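Our third years gave up a Saturday, and I'm so glad I went along

I'll admit I nearly stayed in bed. It was chucking it down, the buses were on the weekend timetable, and I'd already told Shazia Memon twice that I'd "try" to come. But she is very hard to say no to, so at nine in the morning I was standing in the sports hall at the Quartey Community Centre with a clipboard, a lanyard and a tea that had gone cold on the way over.

The occasion was the winter Health Check Morning, which our school of nursing and allied health has run with the centre since before I joined the office. It's a simple idea. Local people drop in, have their blood pressure taken, get a bit of balance and grip testing if they'd like it, talk to someone about sleep or feet or tablets, and go home with a sheet of paper to show their GP. The students do the work and the qualified staff hover.

This January we had 41 visitors through the door, and going by the queue for blood pressure, most of them came in the first hour! Máté Vida, who is in his final year of physiotherapy, ran the balance station and hardly sat down. He had one lady who had been putting off asking about her knee since the summer, and they ended up having a good long chat about stairs, handrails and which leg goes first. She came back afterwards to tell me he ought to be on the telly. (He went bright red when I passed that on.)

Shazia was on feet, her choice, and she won't hear a word against it. She'd made her own leaflets about checking your shoes before you put them on, with drawings, and she ran out before eleven. If you missed one, there's a fresh pile in the office, in the tray by the photocopier.

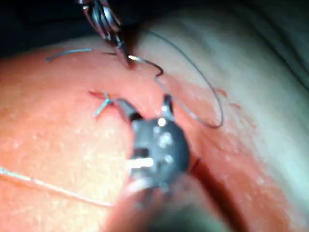
What the students got out of it

I asked a few of them over the sandwiches. Csaba Tóth said the thing he'd found hardest was keeping the conversation going while counting a pulse – he kept losing his place and having to start again, and in the end he just told people he needed half a minute of quiet. They were all perfectly nice about it. He's on placement from next week and reckons that one habit will save him a lot of bother.

Máté said he'd expected people to want exercises and what they mainly wanted was time. One gentleman went round all the stations, then went back to the first one and asked the same questions again to see if he'd get the same answers. He did, I'm pleased to say.

Marlene Bragança, who leads the community placements module, was on hand all morning and signed off the hours for everyone who took part. She told me afterwards that she'd like the summer session to have a proper quiet corner, with a screen and a couple of decent chairs, for anyone who'd prefer not to talk about their bladder in the middle of a badminton court. Fair point, I thought.

She also let slip that there will be an evening version for people who work, probably from half past five. The centre has said yes in principle and we're waiting to hear about the heating.

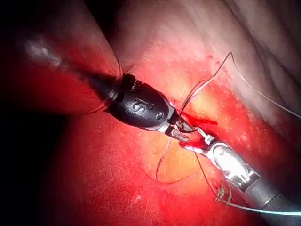
I should mention the food. Ernő Illés, who manages the centre, had put on soup and rolls for the students and kept two big pans going until well after we'd shut the doors. There was a leek one and a tomato one, and I had both. He has asked me to say that three plastic tubs with blue lids went home with somebody and he would like them back, no questions asked.

Thank you as well to everyone in the first year who turned up simply to put chairs out. There's no credit for that and you did it anyway, and you stacked them again at the end, which is more than can be said for last year.

The next Health Check Morning will be in the summer term, same hall, same hours. We need students from all three years, and you don't have to be confident with a cuff, as there's a practice session beforehand. Names to Marlene, please, or put your head round my door and I'll add you to the list. If you did come along this time and haven't handed in your feedback slip, I still want it – scribbled on the back of an envelope is fine. And bring a coat, that hall is freezing until at least ten o'clock.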